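Ticket 1257: Velldale handbag shipment, missing authenticity cards
Status: Closed
Opened by: Ilse Rieger, Dravumville store
Assigned to: Friederike Baumgart, Client Services

Issue reported
The Dravumville store received its October delivery of the Pacheco top-handle bag. On Saturday, a client returned to the store to report that her bag had been sold without an authenticity card. Staff then checked the remaining stock and found that 8 of the 20 bags had no card in the inner pocket. All dust bags and care booklets were present.

First response
The store was instructed to withdraw the affected bags from sale and to record the serial number stamped on each leather tab. Cards must not be moved from one bag to another, as each is printed with the serial number of a single piece.
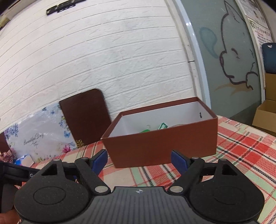 Ms. Baumgart forwarded the serial numbers to the Rinitz workshop. Ludger Teuber confirmed that all of the bags are recorded as genuine and passed final inspection. The cards had been printed under batch 458 and were held back after a spelling error was found in the name of the leather finish. Corrected cards were printed but were not sent to the packing room before dispatch.

Resolution
Replacement cards were sent to the store by courier and matched to the bags by Ms. Rieger. The client was offered delivery to her home and chose to collect her card in person. The bags were returned to sale at 2:30 p.m. on the day the cards arrived.

Further action
Rinitz is to review other orders packed from batch 458. Stores receiving a bag without a card should open a new ticket and quote this one.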